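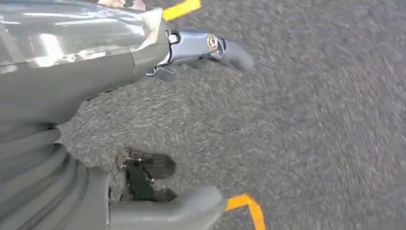

Stenusance opens carpeted hall for community hire in Daltunon

12 June 2010

Stenusance has finished refitting the ground floor hall at its Matos building in Daltunon and will take bookings from local groups with immediate effect. The hall had been out of use for 13 months while the old floor was taken up and the base below it made level.

The new floor is grey speckled carpet, laid by Nirkel, a local flooring firm. Stenusance chose a flecked pattern after trying plain samples in the entrance corridor over the winter, where marks showed up within days. Colours in the hall itself were picked to go with the existing walls, which have been repainted but not otherwise changed.

Groups using the hall can mark out areas on the carpet with coloured tape. Yellow and orange-yellow are the colours held at the front desk, and hirers may bring their own if it is a low-tack floor tape. Tape should be lifted at the end of the booking unless the same group has the hall again the next day. Chalk and paint are not allowed on the carpet.

The hall seats 100 people in rows, or fewer at tables. Chairs and folding tables are included in the price and are kept in the store next to the side door. Hirers set out their own furniture and put it back afterwards — trolleys are provided, and chairs should not be dragged across the floor. Food may be served in the entrance area only. Hot drinks with lids are allowed in the hall.

Hire costs 10 pounds an hour for groups based in Daltunon and 13 pounds an hour for everyone else. The shortest booking is two hours, and setting-up time counts towards it. Regular bookings can be made up to the end of August, when the timetable for autumn will be drawn up.

The work also covered new lighting, two wider doors and a ramp from the car park. Nearly 400 households near the building were sent a leaflet in the spring asking what they would use the hall for. Exercise classes, indoor games and children's parties were the most common replies.

Booking forms are available from the front desk at the Matos building during office hours.

Ends

Notes to editors

Stenusance manages halls and meeting rooms in and near Daltunon. The carpet in the smaller meeting rooms upstairs is not part of this project and will be looked at next year.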